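Home | Guides | Corporate Records | Forms | Search

Malby Records User Guide
Section 4: Setting up the minute book and the stock ledger

Read this section before you type anything into Malby. The program will happily let you start with a blank ledger and a set of ready-made minutes, and it will put a green check mark next to each of them. The check mark means the fields are filled in. It has no opinion on whether the board ever met, whether the stock was properly issued, or whether the person signing as secretary holds that office.

This section is written for a small corporation with a handful of stockholders and paper records of mixed quality. If your company is an LLC, go to Section 6. Members and managers are handled differently there, and the forms in this section will give you the wrong words in the wrong places.

State law differs on many of the points below. Where it matters, we say so. Where we don't say so, check anyway.

4.1 What to have on the desk first

Collect the papers before you open the program. People who skip this tend to type in what they remember, then treat what they typed as the record.

- The filed articles or certificate of incorporation, with every amendment. You want the copy stamped by the state. A draft from the lawyer's files will not do.
- The bylaws, and anything that claims to amend them.
- Signed minutes and written consents, even the embarrassing ones.
- Stock certificates, stubs, and any canceled certificates.
- Stockholder agreements, option letters, and side letters.
- Bank records showing what was paid for the stock.

If something is missing, write down that it is missing. Malby has a "Records not located" page under File > Start for this purpose. It is the least used page in the program and probably the most useful.

CAUTION: Do not make a new document to fill a gap and put an old date on it. A board can often approve today something it failed to approve years ago, and your lawyer can tell you how that works in your state. A consent that pretends to have been signed years ago is a different kind of paper altogether, and it can hurt you far more than the gap would have.

4.2 Entering the company

1. Choose File > New Company.
2. Type the legal name exactly as it appears in the filed articles, including the comma before "Inc." if there is one.
3. Pick the state of incorporation. This is where the articles were filed, and it may have little to do with where you work.
4. Enter the number of authorized shares for each class. Take it from the latest amendment.
5. Enter the par value, or tick "No par value."
6. Click Save. Leave "Generate starter minutes" unticked.

Step 6 goes against the advice in the quick-start card that comes in the box. The starter minutes say that all directors were present, that notice was waived, that the bylaws were read and adopted, and that a bank was chosen. Perhaps all of that happened. In our experience a fair share of companies that print them cannot say whether it did.

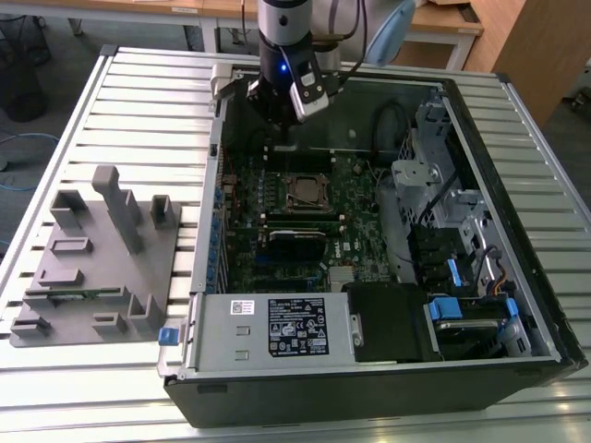
If you have already generated the starter minutes, do not sign them. Open the Minutes tab, mark them as Draft, and compare them with your paper file line by line. Remove any statement you can't back up. If nothing is left, delete the document.

4.3 Entering directors and officers

1. Open the People tab and click Add.
2. Enter each person who has ever served as a director, with start and end months. Use the signed minutes or consents as your source.
3. In the Source box, type which document you relied on. The program allows you to leave this empty. Don't.
4. Repeat for officers.
5. Run Reports > Gaps in Office.

The gap report lists any period in which the company seems to have had no director, or fewer than the bylaws require. A gap on the report may be harmless. In many states directors stay in office until a successor is elected, so a missed annual meeting does not by itself empty the board. The report doesn't know that, and it prints the same red line for a missed meeting as it does for a resignation with no replacement.

NOTE: A person who calls himself vice president on a business card is not an officer for that reason alone. Look for an appointment. If you find none, leave him off the list and raise it with counsel.

4.4 Building the stock ledger

Plan for this to take longer than the rest of the section put together. The ledger is the page a buyer or a bank will ask for first, and it is where most small companies come unstuck.

1. Open Ledger > Issuances.
2. Start with the first certificate and work forward. Enter one line per certificate, even where one person holds several.
3. For each line, enter the holder, the number of shares, the month of issue, what was paid, and the board action that approved it.
4. Enter transfers under Ledger > Transfers. A transfer is one stockholder passing shares to another. If the company bought the shares back, use Repurchases.
5. Enter canceled certificates last.
6. Click Reconcile and type in the total you believe is outstanding.

Step 6 is only worth doing if your total comes from somewhere other than the ledger itself. Copying the number off the screen and typing it back in will always produce a match.

Florin Dinu, who wrote the first version of this section, used to tell the story of Stemon, a family company whose stubs added up to 1354 shares. The figure used in its stockholder agreement was 1721. Both had been relied on for years, and each brother thought the other one kept the real list. The missing 367 shares had been promised in a letter and never approved by the board. No software was going to settle that. It took a lawyer and a signed agreement between the brothers.

CAUTION: If the two totals differ, do not use the Adjust button. It adds a line called "Balancing entry" with no holder and no board action. We have asked for it to be taken out.

4.5 Imports from other programs

Malby can read files exported from Sandu and Peton. The sales page calls this a one-click move. The click is real enough, but the checking afterward is by hand.

1. Export the ledger from the old program and keep an untouched copy.
2. Choose File > Import and select the program you are coming from.
3. When the import is done, print both ledgers and compare them.
4. Look at transfers first. Peton stores a transfer as a cancellation and a new issuance, and Malby may count the new certificate as freshly issued stock.
5. Look at dates next. Sandu fills an unknown day with the first of the month, so a long run of firsts should make you suspicious.

Error 77 during import means that a certificate number appears twice. The program offers to renumber. Say no, find both certificates, and work out which is the duplicate. Renumbering in the ledger does nothing to the number printed on the paper in somebody's drawer.

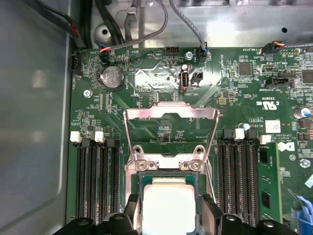

Does a complete ledger in Malby prove who owns the company?

It is evidence, and in many disputes good evidence, but a court can look behind it. Certificates, payments, board approvals, and signed agreements can all be used to show that an entry is wrong. Treat the ledger as a careful index to those papers and keep the papers.

4.6 Minutes going forward

1. Open Minutes > New and choose Meeting or Written Consent. Don't use the consent form for a meeting that took place.
2. List who attended and how. If someone joined by phone for the last ten minutes, say so.
3. Record what was decided and how the vote went. Leave the speeches out.
4. If a director had a personal stake in the matter, record that it was disclosed and whether that director voted.
5. Have the secretary sign, then scan the signed copy and attach it.
6. Lock the entry.

Locking stops later edits on screen. An administrator can unlock it, and the log records only the last unlock. We would not lean on the word "tamper-proof," which appears twice in the brochure.

NOTE: Written consents in place of a board meeting must be unanimous in most states. Malby accepts a consent with one signature missing and marks it "Substantially complete" - a phrase that has no legal meaning we know of.

4.7 Before you close the section

- Print the ledger and the list of directors. Ask each stockholder to confirm his or her own line in writing.
- Store the stamped articles and original certificates somewhere that is not the office with the coffee machine.
- Put the annual meeting and the state filing on a calendar outside the program. Malby's reminders go to the address of whoever set up the account, and that person may be long gone.
- Make a backup and open it on another computer. A backup that has never been opened should be treated as a guess.

If the gap report still shows red lines at this stage, leave them there and take the printout to your lawyer.

Related sections
- Section 3: User accounts and who should hold the administrator password
- Section 5: Annual meetings, notice, and proxies
- Section 6: LLC records
- Section 8: Lost certificates
- Release notes, July

Contact the guide editors | Copyright Malby Records | Back to top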